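Sero Push-Button Control Box

I sell a lot of switches and not many of them make people smile, but this box does. It's a row of big, friendly, colored buttons in a plain gray case, and every time I have one on the table somebody reaches over and presses something. You will too!

I started putting these together because I got tired of the choice between a bare button rattling around in a bag (no case, no lid, good luck) and a full industrial panel that costs more than the thing it's switching. The Sero sits in the middle. You get a finished box with the buttons already in it, and you wire it to whatever you like - a conveyor, a light rig, a quiz buzzer system, a model railroad, a saw bench start/stop. My customers have done all of those, and one of them runs a haunted barn off his.

What it's like to use

The buttons sit in a single row along the top, so once you know your order you can work it without looking down. The colored ones have flat caps with metal rings around them, and I like how tidy that looks. They're momentary, meaning they spring back when you let go. If you'd like any of them to latch (press on, press off), tell me when you order and I'll swap them before it ships.

The emergency stop is the big red mushroom at the end. It stands up taller than the rest and it's wider too, so you can slap it with the heel of your hand or a glove on. Push to stop, twist to let it go again. I put it at the end of the row on purpose, so you aren't reaching past it to get at the others.

The case

Two parts, pale gray lid and dark base, held together with screws at the corners. Undo those, lift the lid and you've got your hand right in there with the terminals. Please do this with everything unplugged. The wires from the buttons are long enough that you can lay the lid down next to the base while you work - I got that wrong on the first batch and had a few very fair complaints.

It's happy loose on a bench or table. If you want it fixed down, there's a Groltum mounting plate that goes underneath, and I keep those in stock as well. I use mine loose with rubber feet stuck on and it stays put fine.

What comes in the package

The box, fully assembled
A wiring sheet (one side of paper, with big print)
A cable gland, loose, so you can choose where your cable comes in
3 spare corner screws, because they roll under things
A strip of blank labels

Quick specs

Color: light gray over dark gray
Button type: momentary as standard, latching on request
Emergency stop: push to lock, twist to release
Connections: screw terminals
Cable: not included
Order code: Sero 193 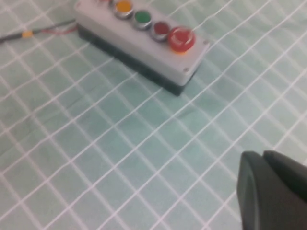 Sero control box, lid side up: yellow, green and dark red buttons, with the emergency stop at the right.

Things people ask me

Can I change the button order? Sure. They each come out from the top once you've loosened the ring nut inside, and it takes me 15 minutes to reshuffle a whole box. Budget a bit longer your first time, and take a photo of the wiring before you start. I'll also do it here for free if you put the order you want in the notes.

Is it waterproof? No. It'll shrug off sawdust and the odd splash, but don't leave it out in the rain. For outdoor work have a look at the Yan box, a sealed version with rubber boots over the buttons. It costs more and it isn't as nice to press, in my opinion.

Will it make my machine safe? Not by itself. An emergency stop is only as good as what it's wired to, so if people could get hurt, get someone qualified to check the whole setup. I'm glad to talk through wiring but I can't sign off on it from here.

Shipping

Everything goes out from my workshop in Flutbridge. Orders over $200 ship free. I close up for two weeks in July, so anything ordered then goes in the mail when I'm back.

Page updated 18/04/2019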